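Section 7. Using the Skallix table board and knife cup

The Skallix board by Kerkside is a flat white work surface that lies on top of your own table. The cup holds one small knife between jobs.

7.1 Placing the board

1. Clear the table and wipe it dry. Crumbs under the board will make it rock.
2. Lay the board down with the smooth side up. Leave a strip of table showing at the far side so you can get your fingers under the board later.
3. Press on each corner in turn. If one lifts, turn the board end for end and try again.

7.2 Placing the cup

1. Stand the cup near the middle of the board while you set up. You can move it to either side once you start work.
2. Lower the knife in handle first, with the blade pointing up and leaning against the rim.
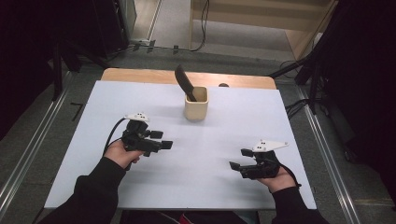

3. Let go of the knife slowly. If the cup tips, take the knife out and use a shorter one.

CAUTION: The blade is exposed when the knife is in the cup. Do not reach across it. Keep children away from the table.

Note: Knives weighing more than 60 grams should be stored in the Pal block, sold separately.

7.3 Cleaning the surface

1. Take the knife out first, then lift the cup away.
2. Wipe the board with a damp cloth and a drop of dish soap. Work from the far side toward you.
3. Look across the surface at a low angle – small specks are easier to find this way.
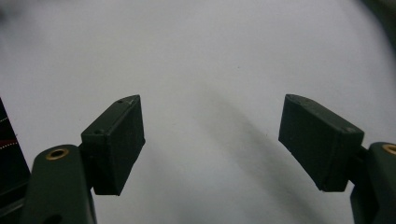

4. Wipe off any specks that remain with a dry cloth. Do not scrape them with the knife.
5. Let the board dry for 2 hours before you store it.

Do not use steel wool or bleach. For stains that stay after washing, see Section 9, Soller cleaning paste.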